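Print | E-mail

Gesodine Home Weather Station
Section 4: Setting up storm and cold front alerts

Read this section after the outdoor sensor has been mounted and the console shows a steady signal icon. If the icon is blinking, go back to Section 3.

4.1 Before you start

The console reads air pressure on its own, but it needs the height of your home above sea level to report it correctly. Look this up on a local map before you begin. You will also need the four-digit code printed on the back of the outdoor sensor.

Note: Consoles with firmware older than 2019-06-01 do not have the Front Watch menu. Update the console first (see Section 9).

4.2 Entering your height and location

1. Press and hold SET for 2 seconds. The display changes to the setup screen.
2. Use the arrow keys to select STATION, then press SET.
3. Type in your height in feet. Press SET to save.
4. Select SENSOR and enter the four-digit code.
5. Press BACK twice to return to the main screen.

The pressure reading may jump when you save a new height. Leave the console alone for 60 minutes before you turn on any alerts.

4.3 Choosing a place for the console

The console has its own indoor temperature sensor. Keep it out of direct sun and away from heating vents, outside doors and kitchen appliances. Small appliances on a desk or counter count too. A mini refrigerator gives off heat when it runs and lets out cool air when the door is opened, and both will show up in the indoor reading.

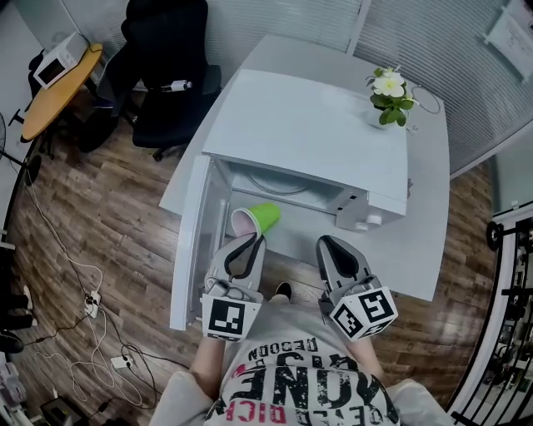

Figure 4-2. Mini refrigerator with door open.

If you have no other spot, switch off the indoor reading under DISPLAY. Storm alerts use pressure and outdoor temperature only and will still work.

4.4 Turning on Front Watch

1. From the main screen, press ALERT.
2. Select FRONT WATCH and press SET.
3. Choose LOW, MEDIUM or HIGH. Most homes should start with MEDIUM.
4. Select TONE and pick a sound. Choose OFF if you only want the light to flash.
5. Press SET. A small arrow appears next to the pressure reading.

A falling arrow means pressure is dropping. A falling arrow together with a flashing light means pressure and outdoor temperature are dropping at the same time, as they often do when a cold front comes through.

Note: On HIGH, you may get alerts on ordinary breezy evenings. From October on, many users in northern areas change to LOW.

4.5 Range

The outdoor sensor reaches the console at up to 300 feet in the open. Walls, metal siding and foil-backed insulation reduce this. If readings drop out, move the console closer to a window on the sensor side of the house.

CAUTION: Do not go outside to adjust or move the sensor during a thunderstorm.

CAUTION: Front Watch does not replace official weather warnings. Always follow the instructions of your local authorities.

4.6 Clearing an alert

Press any key to stop the tone. The light keeps flashing until pressure levels off. To see past alerts, press ALERT and then the down arrow. The console stores the last 92 alerts and then writes over the oldest.

Continue to Section 5, Rain Gauge.

Text: Achilleas Tsolakis, Jenmont Technical Publishing

Print | E-mail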